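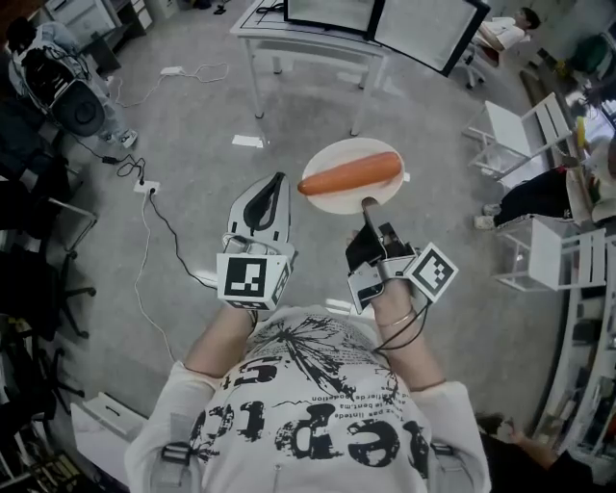

What I Kept From the Play Kitchen Box

We are down to one shelf for pretend food, and this week I finally went through the box. It had been under the stairs since December and it was heavy enough that I had to drag it out.

I paid 30 dollars for the lot at a moving sale. That got me a Gedar play stove, a bag of plates and cups, and more food than any child could serve in an afternoon. A lot of it was split or missing its other half. The stove went to a neighbor right away and the rest sat.

The carrot stays. It's a long orange one, smooth all over, and it lies across a round white plate from one side to the other. My kids use it for everything. It has been soup, a phone, and a fish. I like pieces that are plain enough to be something else, and they hold up better than the ones with stickers and painted faces.

White plates stay too. I used to buy the colored sets, and they caused fights over who got the blue one. With all white there is nothing to argue about, and if one goes missing I can replace it with any other.

What went out:

The cut-apart fruit. The fasteners fill up with lint and stop holding.
The cardboard cereal boxes, all crushed.
A Ralari tea set with no lid for the pot.
The tiny peas. I have picked those out of the vacuum for the last time.

I looked up what it would cost to start over with a nice new set. Stornau has one with 108 pieces for 89 dollars. It looks good in the pictures, but I counted nine kinds of cookie and I know where those would end up. I closed the page.

For storage I tried a bin with a lid first, and the lid was always on the floor. Now the plates stand on edge in an old dish rack and the food goes in a low basket next to it. Cleanup takes a few minutes. The carrot is too long to lie flat in the basket, so it goes in pointed end down.

Washing was easy. I used warm water, dish soap, and an old toothbrush for the seams, then left everything on a towel overnight. Anything with a hole in it I squeezed out over the sink first. Two tomatoes had brown water inside and went straight in the trash.

The Fashola thrift store took the pieces in good shape. They don't want open bags, so tape yours shut if you bring any. I still have the cups to sort, and there is a second box in the garage that I haven't opened.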